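Reshma Buthelezi on pitch wear and youth scheduling
4/5/22

Reshma Buthelezi schedules the fields for the Bevden youth soccer league, which has 700 registered players and two grass pitches. She spoke with Kulap Siriwan about load limits.

The league caps each pitch at 35 hours of play per week. "Past that the goal mouths go first," Buthelezi said. "Then the strip along the near touchline, where the under-nines warm up." Under-nine games are played across the width, with portable goals moved four yards between kickoffs.

Last season the log showed 3,789 player-hours on the Modise pitch before the winter break. Brollow, the smaller one, had fewer but drained worse. "I look at player-hours and soil moisture together — either one alone gives you the wrong answer."

Asked about cancellations, she said the decision is made by 3 p.m. on game day and is not reopened. 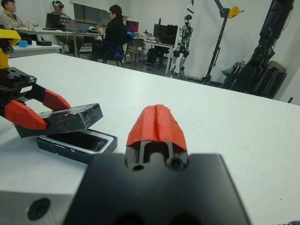

"Coaches want a later call, and I understand that. But referees travel, and a late call costs us the fee anyway." The league budgets $2,000 a year for those fees.

Reseeding is set for June. Brollow closes first, and the under-twelves move to Modise on a split schedule. "Kickoffs will be 10 minutes earlier," she said. "The sheet goes out to team managers once the referees confirm."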